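Jolik Data Collection — Meeting Minutes
15/04/2023, Darkomholm office

Picking up the red cloth from the gray seat was the main item.

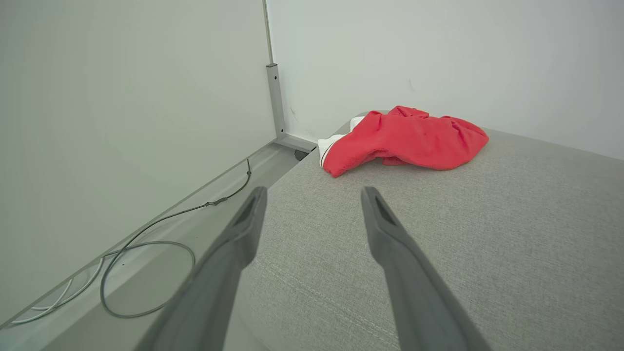

1. Episodes
The group reviewed 17 episodes. 14 were accepted. Two will be recorded again at slower speed, and the last is on hold until the labels are checked.

2. Start positions
Agreed to vary the start pose of the gripper more — left and right of the cloth, and higher up. Cloth to be bunched differently each time.

3. Labels
Daher labels stay in use for now. Move to the Jilent format put off until August.

4. Next meeting
Date to be set by email.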